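Keeping Household Money in Order When the Economy Gets Jumpy

Posted Tuesday, March 4, 2025

I used to panic every time the news said rates were going up or some country had been marked down. I'd open my banking app six times before lunch and then do nothing useful. These days I have a little routine for the kitchen table, and it works whether the headlines are good or awful.

First, get your own credit report before you worry about anybody else's rating. Read it slowly, with a pencil. Mine had an old address in Varnville and a store card I was sure I'd closed years ago (I hadn't!). I wrote to the lender, kept a copy of the letter, and put a reminder on the calendar to check again in September.

Next, write down every payment that leaves your account by itself. I do mine on the back of an envelope, nothing fancy. I found $112 a year going to a recipe site I'd forgotten I joined - gone now, and I don't miss it a bit.

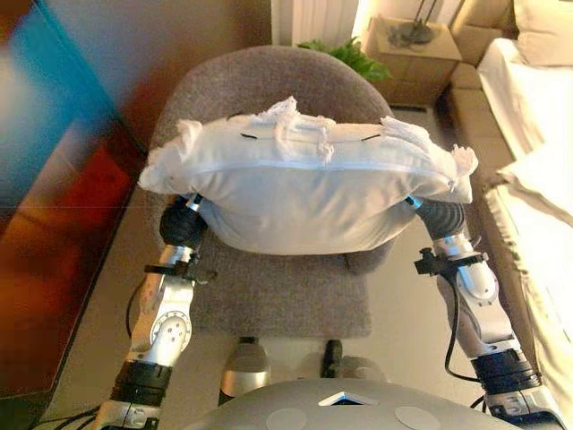 White pillow, gray armchair.

Then there's the cushion fund. Everybody says three to six months of expenses, and that number scared me so badly that I saved zero for years. So pick a smaller one. My first goal was $600, which covers a car repair or a new water heater part, and I kept it in a separate savings account with no debit card attached. When I hit it I bought myself a donut and picked a bigger number.

If you have a loan with a variable rate, dig out the paperwork and find two things: when the rate can change next, and how high it's allowed to go. Write both on the inside of a cupboard door if you have to. I taped mine up next to the baking measurements and my husband still reads it out loud while the coffee brews.

Please don't go stocking up on canned goods because of one scary week, either. I did that once and we ate chickpeas until I couldn't look at them. Buy one or two extra of what you already use, when it's on sale, and put the older cans in front.

And if you swap dollars for a trip, compare the total you'll get after fees. A booth that says "no commission" can still give you a lousy rate.
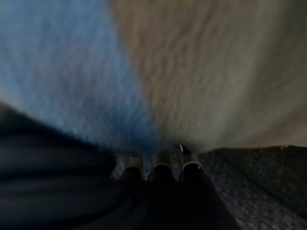
Dilek Ağca wrote in to say that she keeps her cushion fund at a different bank altogether, so it takes two days to move the money and she has time to change her mind. I like that a lot, though I'd want a little cash at home too in case the furnace quits on a Sunday night.

Next time I'll go through my folder system for tax papers - bring a stapler.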